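Lemons drying out in the fridge drawer — bag or no bag?

Asked by Pistach
Storage and Preserving
Viewed 200 times

I buy lemons by the sack because single ones cost too much where I live. Loose in the crisper drawer, they go hard at the stem end in 12 or 13 days, and the rind gets too tough to zest. I tried a produce bag tied with a knot. That kept them softer, but two had green mold on the side that was touching a wet patch.

Fridge is set to 38 F. Drawer slider is on high humidity. I don't wash the lemons before storing. Is a zip-top bag any better than a knotted one, and should it be closed all the way?

3 answers

Answer by Muammer Toprak
Accepted

Closed all the way, with dry fruit. The rind loses water to the fridge air and a zipper slows that down a lot more than a knot does. Your mold came from surface water, so fix that first.

1. Let the lemons sit on the counter until they reach room temperature. Cold fruit brought out of the fridge collects condensation, and if you bag it at that point the water goes in with it.

2. Wipe each one with a dry towel, including the dimple at the stem. Put aside anything with a soft spot or a cut and use it this week.

3. Use a large bag, gallon size if you have it. Stand it up on the counter and spread the top wide before loading. Fruit goes in by hand, one at a time, so you get a last look at each.

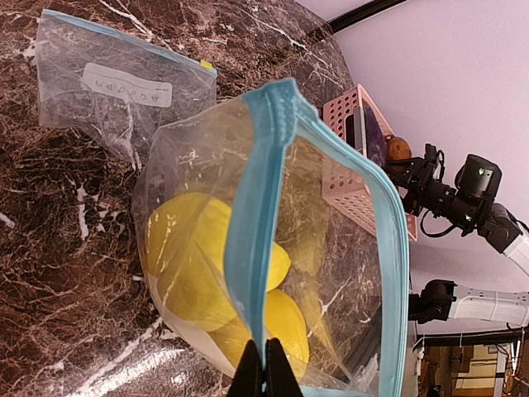

4. Press the air out with your palm, then run the zipper from one end to the other. Check the corners. If a corner is bent or has a bit of leaf in it, the track won't seat there.

5. Put the bag on a shelf or in the drawer. With a sealed bag the humidity slider makes no difference.

6. Open it once a week. If there are drops on the inside of the film, take the fruit out, dry both, and reload.

I get 6 weeks this way with thick-skinned lemons. Meyers give me less, maybe half that.

Answer by Debnath

Agree with the above except for the large bag. I split a sack into small bags with four lemons in each. One bad lemon then costs you three neighbors at most — and you aren't letting damp air in on the whole lot each time you want one for tea.

Also, keep them away from apples. I have not tested it side by side but it's standard advice for most produce.

Answer by Nelel

just juice them and freeze in ice cube trays. zest first

Comments

Pistach: Did not know about the condensation. I was bagging them straight from the cold drawer. Will redo the batch on Thursday and report back.

Bumport: Does this work for limes?

Muammer Toprak: Yes, same steps. They yellow over time but the juice is fine.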